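Droltance signing Lau — thoughts?

baseline_bum
So it's up on the tour site now. Lau out of the Arkine deal, in with Droltance thru 2036. Shoes, apparel, the whole kit. Racquet stays the same for now. That is a LONG contract for a kid with 3 main draw wins.

netcord14
Saw it at like 6 this morning. Good for him but thru 2036?? He could be retired with a bad wrist by then. Wonder how much is guaranteed.

slowcourtfan
Probably not much. These things are all ranking bonuses. Top 50 kicks in one number, top 20 another. Drops out of the top 100 and they can cut it down. My brother in law sold shoes for one of the smaller brands and that's how theirs worked anyway

baseline_bum
He's at 49 right now so I guess the first bonus is already paid lol

netcord14
Barely. He's defending a semi in May, loses first round there and he's in the 60s. 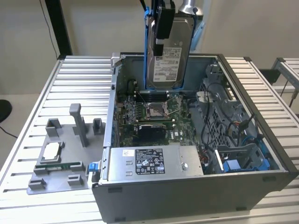
Also the clay shoe. Has anyone played in the Droltance clay shoe? Herringbone was gone on mine after 14 hours of court time. Toe went right after. Never again

moonballer
Disagree on the shoes. Had two pairs, both went a full summer, and I drag my back foot on every serve. Maybe you got the old sole? They changed it. The new one has the thicker strip on the inside.

netcord14
Bought them in March, so no, new sole. Maybe you dont slide.

moonballer
I slide plenty thanks

dropshot_deb
Can we get back to Lau. I think it's a smart move. At Arkine he was what, fourth guy on the poster? They had him in last season's leftover colors at two events. Droltance has basically no men's players under 25. He gets his own line if he makes one deep run.

slowcourtfan
Own line is a stretch. Logo on a cap maybe.

dropshot_deb
Cap counts!

baseline_bum
The piece says there's an "Olau" collection planned — so yeah kind of his own line already? No pics, no prices. Terrible name imo

slowcourtfan
ok I stand corrected. Olau. Sounds like a yogurt

lefty_kick
Unpopular opinion, he should of stayed. Arkine took him on when he was losing in futures qualies and paid for his travel for over a year. Now he gets one good fall and he's gone. I get it, money. Still leaves a bad taste

dropshot_deb
Contract was up. They had the chance to match and didnt. What's he supposed to do, play for less out of gratitude

lefty_kick
Do we know they didn't match? Article doesn't say that.

dropshot_deb
It says they "parted on good terms" so I read it that way. Could be wrong

netcord14
Every one of these says parted on good terms.

moonballer
Anyone know if he wears the new stuff for the indoor swing or is it later? Want to see the shirts before I complain about them

baseline_bum
First match in it is the next one he plays I think. He's in the doubles too so check the late court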